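Tool library to open in former wool shop

Betotbridge will have its own tool library from Mon 17 June, when the old wool shop on Salehi Row opens its doors to borrowers for the first time.

Residents will be able to take home hand tools, garden tools and a small number of power tools for up to a week at a time. Membership costs £30 a year, or £2 a visit for people who only want to borrow now and then. There is no charge for under-18s who come with a parent.

The library is the idea of Sang-wook Chae, a retired joiner who moved to the town from Welside. He began asking neighbours for unwanted tools in April and was soon storing them in his hallway.

"I put a card up in the post office and thought I might get a box of old chisels," he said. "By the end of the first week I couldn't get the bike out."

More than 1,000 items have now been handed in. A good many were rusty or had broken handles, and those have gone to the Saturday repair bench at Welside, where they are cleaned up and either sent back or used for parts. The rest have been sorted by type at the shop.
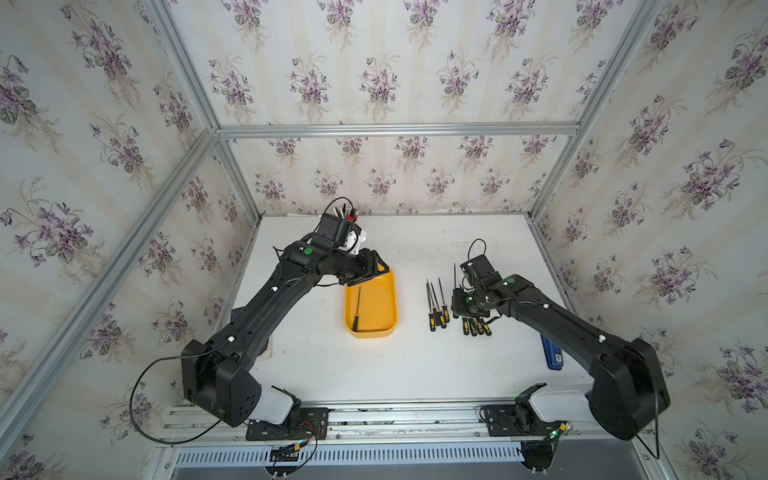
Small hand tools will be lent out in sets, so that a borrower can pick up what is needed for a job without searching through drawers. Screwdrivers have been the first to be sorted, as they made up the largest share of what was given. They are being grouped in trays like the yellow plastic one on the white table, and a borrower will be able to take a whole group or a single driver. Pliers, spanners and files will follow over the summer. Every set will have a number, and the number goes in the loans book next to the borrower's name and telephone number.

Mr Chae said he had decided against a computer system for the time being. "A book doesn't need a password. If we get too busy for it we'll think again."

The wool shop closed two years ago and had been empty until the lease was taken on this spring. The counter has been kept, and so have the pigeonholes behind it, which used to hold balls of double knitting and will now take sandpaper, tape measures and boxes of screws. Borrowers will be asked to pay for screws and sandpaper at cost price. The front window has been reglazed and a ramp put in at the side door.

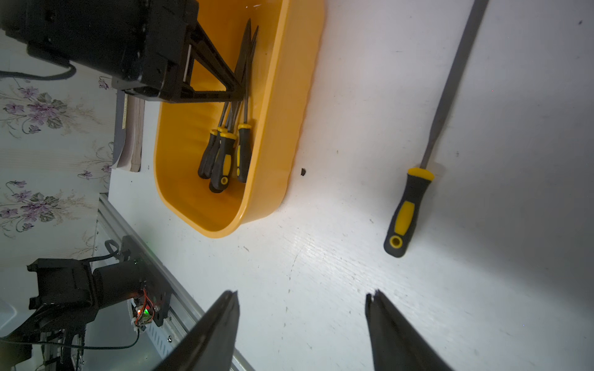 Three of the screwdrivers in their tray, with another on the table beside it.

Larger items will be kept in the back store and should be reserved a day ahead. They include a wallpaper steamer, a tile cutter, two sets of steps and a hedge trimmer. Anyone borrowing a power tool for the first time will be shown how to use it before taking it away, and will need to leave a £40 deposit, returned when the tool comes back.

The library cannot accept chainsaws, petrol mowers or anything with a damaged flex. It is still short of left-handed secateurs, long spirit levels and clamps of any size.

Evening classes are planned for the autumn if there is enough interest. The first would cover putting up shelves, with a second on hanging a door. Fidel, the café next door, has offered the use of its upstairs room.

The tool library will open on Mondays and Thursdays from 4pm to 7pm, and on Saturday mornings from 9.30am. New members should bring proof of address. Tools can be handed in at any time during opening hours, and Mr Chae asks that they are not left on the step.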